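Cledley Cellar and Tasting Room — Quarterly Inspection Checklist
Site: Gavalas, lower building
Period: March 2022
Inspected by: Pantelis Xenos
Reviewed by: Sofia Triantafyllou

Status codes: OK = compliant. MON = acceptable, monitor. ACT = action required. N/A = not in use at time of inspection.

Section A. Barrel hall

A1. Carbon dioxide monitor powered, reading displayed, alarm test completed — OK
Comment: Low and high alarms both audible from the stairs. The calibration sticker is legible but placed on the underside of the housing. Move it to the front at next service.

A2. Extraction fan operates on manual and automatic — MON
Comment: Automatic start works. There is a delay on manual start that was not present last quarter. Belt tension to be checked before the Drosville fruit is racked.

A3. Entry signage in place at both doors — OK

A4. Barrel racks level, no cracked welds, no barrels stacked above the marked line — OK
Comment: Racks in the grenache row were re-levelled after the last inspection and have held. The chocks on the end rack are mismatched. Serviceable, but replace them as a set.

A5. Floor drains clear, grates seated — ACT
Comment: The grate nearest the press rocks underfoot. Refit with new screws. Do not wedge it with cork or cardboard, as was done last time.

A6. Hoses coiled and hung when not in use — MON
Comment: Hung, but the transfer hose trails onto the walkway. Add a second hook.

Section B. Sulphur and cleaning chemicals

B1. Potassium metabisulphite stored dry, sealed and labelled — OK

B2. Caustic and acid cleaners stored apart — ACT
Comment: Citric acid found on the same shelf as the caustic. Moved during the inspection. The lower shelf needs a permanent label so the error is not repeated at vintage.

B3. Safety data sheets current and accessible without a password — OK
Comment: The printed folder matches the electronic list.

B4. Eyewash station flushed, access unobstructed — OK
Comment: Weekly flush record is complete. Initials are difficult to read on several lines. Print names in full.

B5. Gloves, goggles and respirator cartridges in date — MON
Comment: Cartridges expire in May. Order now. Skarkdale took longer than quoted on the previous order.

Section C. Bottling line

C1. Guards fitted and interlocks tested — OK
Comment: Line stopped on opening each guard. Test repeated with the filler running.

C2. Emergency stops tested — OK

C3. Corker jaws clean, no visible scoring — MON
Comment: Light scoring on one jaw. No creased corks in the sample pulled. Recheck after the next 400 bottles and record the result on the line sheet.

C4. Nitrogen cylinders upright and chained, regulators free of leaks — ACT
Comment: The spare cylinder was upright but unchained. Chained during the inspection. Item stays open until the wall bracket is tightened.

C5. Broken glass procedure posted at the line — OK
Comment: Current version. It still directs staff to the old glass bin location. Amend at next print.
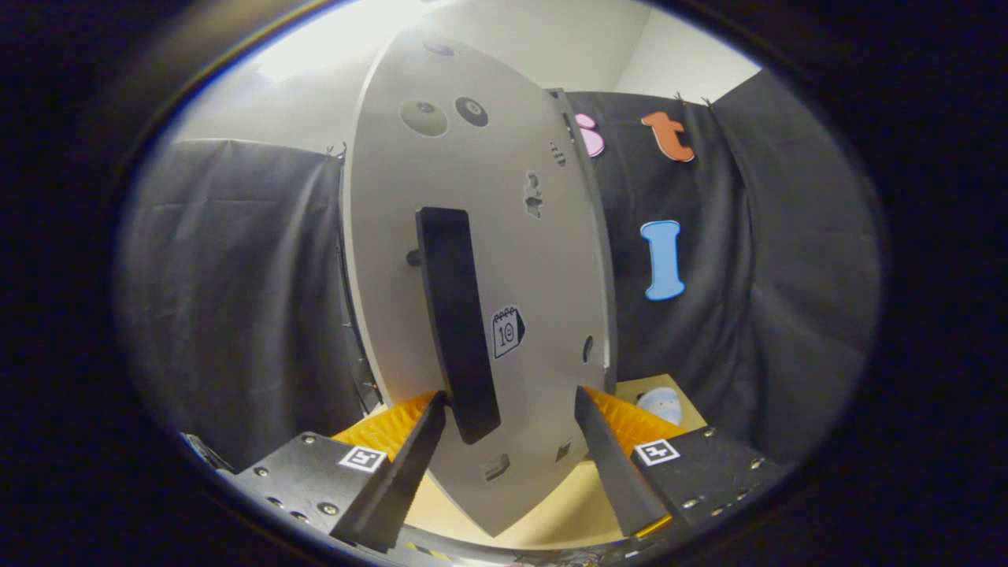 Cledley Cellar Operations and Safety

Section D. Tasting room

D1. Exits clear, illuminated signs working — OK

D2. Maximum occupancy notice displayed — OK

D3. Glasswasher reaches rinse temperature, detergent line intact — MON
Comment: Temperature reached on the second cycle only. Run one empty cycle before opening until the technician has attended. Check stemware for detergent odour, particularly the large-bowl red glasses.

D4. Wine storage cabinet within set range, door seal sound — OK
Comment: Two months of log entries reviewed. The one excursion coincided with restocking.

D5. Spittoons emptied and sanitised between sessions — OK

D6. Responsible service certificates held for all rostered staff — ACT
Comment: One renewal is outstanding. The staff member is not to pour until a copy is on file.

D7. Free drinking water available at the bar — OK

Section E. Open items

A5 — Drain grate. Assigned: P. Xenos. Before next racking.
B2 — Chemical shelf label. Assigned: P. Xenos. Within 3 working days.
C4 — Cylinder bracket. Assigned: contractor. No bottling until closed.
D6 — Service certificate. Assigned: S. Triantafyllou. Immediate.

Reviewer's note: A2 is to be treated as ACT if the delay is still present at the next weekly check. Fan performance is a condition of entry to the barrel hall during ferment, and the hall is to stay closed if the fan cannot be started manually. S.T.

Completed checklists are kept in the grey binder in the cellar office. Superseded versions go to archive box 256.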